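Tukitz wooden dish rack, large size

I bought this rack in the homeware shop in Nurnbridge after my old metal one became rusty at the feet. I have used it every day for two months now, so I think I can give a fair opinion.

The rack came flat in a thin box. The instruction sheet has only drawings and the second drawing is too small to understand, so I put one side on the wrong way and had to begin again. All the screws were there. My neighbour Ramesh Dhillon has the smaller size and he had the same trouble with the same drawing.

In daily use it is good. Dinner plates stand straight and do not touch each other. Soup bowls are more difficult — the deep ones lean forward, and I put them at the end where there is more space. Large pans I still dry by hand. The rack does not slide when I take a plate with one hand, and this was my main complaint with the Fehr rack I had before.

The wood needs some care. The seller recommends oil before the first use and I did it, with one thin coat. In the third week I forgot to empty the tray under the rack for a few days and a grey mark appeared on one foot. I rubbed it with fine sandpaper and put oil again, and now it is almost gone.

The tray is the weak part. It is shallow, and after a family dinner it is full very quickly. 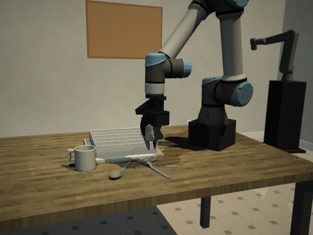

Can you buy the tray separately? The shop told me it is sold only together with the rack, but a baking tray of about the same size fits below without problem.

I give four stars. With a deeper tray and a better drawing it would be five.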